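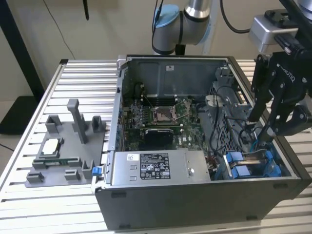
台式计算机处理器与内存安装作业指引

适用范围

本指引适用于 Flultwood 设备维护中心各工位对立式台式计算机进行的处理器及内存条安装、更换作业。服务器、一体机及笔记本电脑另有规定,不在本指引范围之内。首次承担此项作业的人员,应先完成中心的基础装配培训,并在带教人员在场的情况下操作满 2 台。

一、作业前准备

1. 核对工单。工单上的设备编号须与机箱标签一致,处理器型号须列入主板支持清单。型号不在清单内的,退回 Jallach 备件库更换,不得自行试装。

2. 关闭操作系统,断开电源线及全部外接线缆。断电后按住机箱电源按钮数秒,释放残余电荷。

3. 佩戴防静电腕带并可靠接地。台面上不得放置饮品、散落的螺钉及与本次作业无关的金属工具。

4. 将机箱侧放于工作台中央,拆下侧板,使机箱内部朝上。侧板立放于台下专用槽内,固定螺钉收入磁性盘。

5. 待装的处理器和内存条置于机箱旁的定位托盘中,各占一格,不得叠放。处理器在取用前不应离开托盘,更不得直接放在铝制台面上。

二、机箱内部检查

安装之前,应先查看主板和线缆的状态。插座周围如有灰尘,用气吹清除,禁止使用棉签或纸巾擦拭插座内部。横跨在导风罩或散热格栅上的线束须理顺并移至一侧,避免在安装过程中勾挂。硬盘支架上的卡扣应处于锁闭位置。

电源装置的外壳任何情况下不得拆开。需要记录电源规格的,抄录其标签内容即可。

三、安装处理器

1. 松开插座压杆,将压杆完全抬起,再掀开金属固定框。两者均应停留在打开位置,不需用手扶持。

2. 目视检查插座。借助放大镜从两个方向观察触点,发现弯曲、缺失或异物时立即停止作业,填写 206 号异常记录单。

3. 以拇指和食指捏住处理器两侧边缘,将其从托盘中取出。手指不得接触底面。

4. 对准处理器与插座的三角标记及缺口,垂直放下。处理器应依靠自身重量落入插座,不得按压、推移或左右晃动。若未能平整落位,应垂直提起,重新对位。

5. 合上金属固定框,压下压杆并扣入卡槽。压杆下压时有一定阻力,属正常现象;阻力明显过大时,应松开压杆,检查处理器是否放平。

四、安装内存条

1. 打开内存插槽的卡扣。只装一条时,按主板说明书指定的优先插槽安装。

2. 手持内存条两端,使其缺口与插槽凸起对齐,两端均匀用力下压,直至卡扣复位。

3. 从侧面查看内存条是否与插槽平行。金手指外露部分应一致,一端高一端低的须取出重装。

五、安装散热器及复原

散热器底面和处理器顶盖应使用无尘布蘸取专用清洁剂擦净,待其完全挥发后,在顶盖中央涂敷适量 Arow 导热硅脂。散热器螺钉按对角顺序分次拧紧,首轮仅带入螺纹,第二轮拧至规定力矩。风扇接头插入标有处理器风扇字样的接口,插接后轻拉线缆确认牢固。

导风罩复位后,再次检查线束,确保没有线缆进入风扇叶片的活动范围。清点工具和螺钉,数量与作业前一致方可装回侧板。

六、通电测试

1. 将机箱竖立,连接显示器、键盘及电源线。

2. 开机进入固件设置界面,核对处理器型号、内存容量和风扇转速。风扇转速低于 800 转/分的,关机检查接头。

3. 运行 Cullinane 检测程序的完整内存测试。测试期间不得中断供电。

4. 出现无显示或连续报警音的,应先断电,再依次检查内存条是否到位、供电接头是否插紧。仍无法排除的,移交二级维修组处理,不得反复开机。

七、记录与归档

作业完成后,在 647 号装配登记表中填写设备编号、处理器及内存序列号、测试结果,由操作人员签字。换下的部件装入防静电袋,贴好标签,于当日下班前交回 Jallach 备件库。登记表原件由工位保存,复印件随设备一并交付使用部门。

相关文件:《防静电工位管理规定》《备件领用与退库办法》

Flultwood 设备维护中心 编制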